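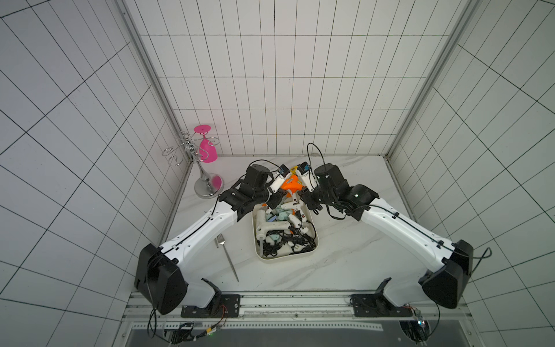 Boneden 0.8 went out to the test benches at Groltham in June 2019, and I've been playing with it ever since. It's the grasp planner that Prakedano started building in March, and the big change is how it deals with clutter. The old version wanted every object neatly separated before it would plan anything, which is no help at all with a tray full of glue guns and tangled black cords. Now it treats a cord as a bendy thing attached to a solid thing, so it can plan for the gun and leave a bit of slack for whatever might come up with it!

The other half of the release is timing. Both arms used to be planned one after the other, so the right arm sat waiting for its turn while the left one finished thinking. They share one schedule now, with a single collision check covering both. We ran 700 planning requests through the new scheduler and 438 came back with a usable path on the first try (the old one managed 152 on the same set, so I'm pretty chuffed). The rest went to a second pass, and I still have to sort through those logs.

Wrist views get more say in the plan as well. The fixed view is fine for picking a target, but close in it's the wrist camera that knows where the fingertips are, and thin pale things against a pale background have been giving us grief for ages. There's a new confidence setting for that – have a look under the perception tab, and start low. 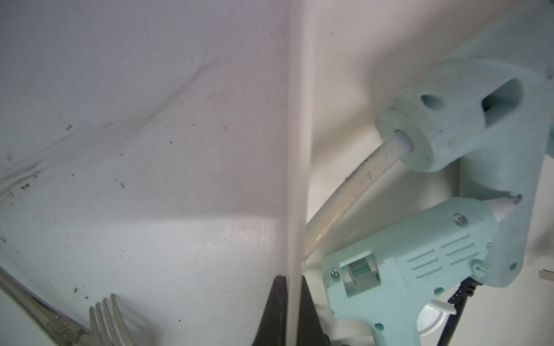 Raju wrote in to ask whether the confidence setting can be changed partway through a run, and said that restarting the planner for every little tweak was "driving me up the wall." Fair enough. It can't yet, but live settings are on the list for the next build, along with a proper fix for the log viewer, which still loses its colour coding when you resize the window.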